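Section 4: Setting Up Your Pantry List

Welcome to the fun part! By now Stukurora is on your phone or tablet, you've made your household, and you've picked a name for it (if you skipped that, go back to Section 2, it only takes a minute). Now you get to fill your shelves, and once the first one is done the rest go fast.

Before you start

Clear a stretch of counter. Have a pen handy for packages with worn-off dates. You don't need to do the whole kitchen in one go, and we'd suggest you don't. Tahira Kiani, who wrote the first version of this guide, did hers one shelf an evening all through May and says it was the best-organized her kitchen had ever been.

4.1 Make your first shelf

1. Open the Pantry tab and tap New Shelf.
2. Give the shelf a name you'd say out loud. "Snacks" or "Over the stove" works much better than "Shelf 1".
3. Choose a type: Dry, Cold, or Frozen. Stukurora uses this to decide how early to remind you about dates.
4. Tap Save. Your shelf shows up with a gray bar, and the bar turns green when the first item goes in.

Note: A household can have up to 50 shelves. Deleted shelves stay in the Attic for 17 days and count toward that number until they're gone for good.

4.2 Add items

Start with the small stuff! Snack packets, soup mixes and spice pouches are the things that slip behind the cereal and get bought twice, so they're where you'll see the list pay off first.

1. Open the shelf and tap the plus sign.
2. Type the first few letters of the item. If a match comes up, tap it. If not, keep typing and tap Create.
3. Set the amount with the arrows, or press and hold to type it in.
4. Enter the best-by date. Month and year are enough.
5. Tap Add, or Add Another if you have more of the same kind with a different date.
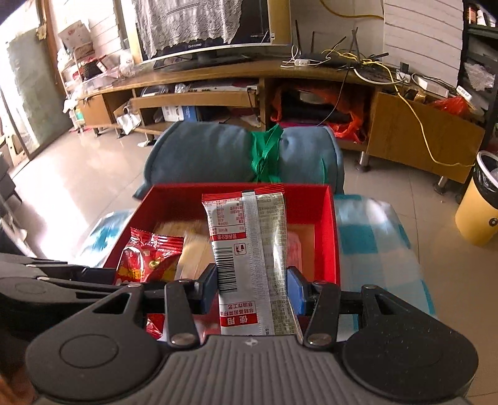
Items with different dates stay on separate lines under the same name, oldest on top. When you use one up, swipe left on the top line and the next one moves up to take its place. It's a tiny thing, but it's my favorite part of the whole app, and it makes "eat the old one first" pretty much automatic.

Caution: Swiping right moves an item to another shelf. Swiping left removes it. If you swipe the wrong way, tap Undo before you leave the screen.

4.3 Set your restock levels

A restock level is the lowest amount you're happy to have. Drop under it and the item hops onto your shopping list.

1. Tap an item's name (the name itself, not the amount).
2. Choose Restock and pick a number.
3. Pick which shopping list it should go to. New households have just one, called Main.

Go easy at first. Elaheh Soltani set a level on all 114 items in her test kitchen, and her first shopping list was as long as her arm! Coffee, rice, oil and whatever your kids take to school will do nicely to begin with.

4.4 Share with your household

1. Go to Settings, then People, then Invite.
2. Send the code by text or read it aloud.
3. Choose Can Edit or Can Look. Younger kids do fine with Can Look.

Two people can update the same shelf at once. If you both change the same item, the later change is kept and the earlier one is saved under History.

Coming from Grukemitz? You can bring your old lists along. Export them as a plain list, then choose Import on the Pantry tab. Dates carry over, but restock levels don't, so you'll need to repeat 4.3.

Once your first shelf is in, go on to Section 5 for meal plans.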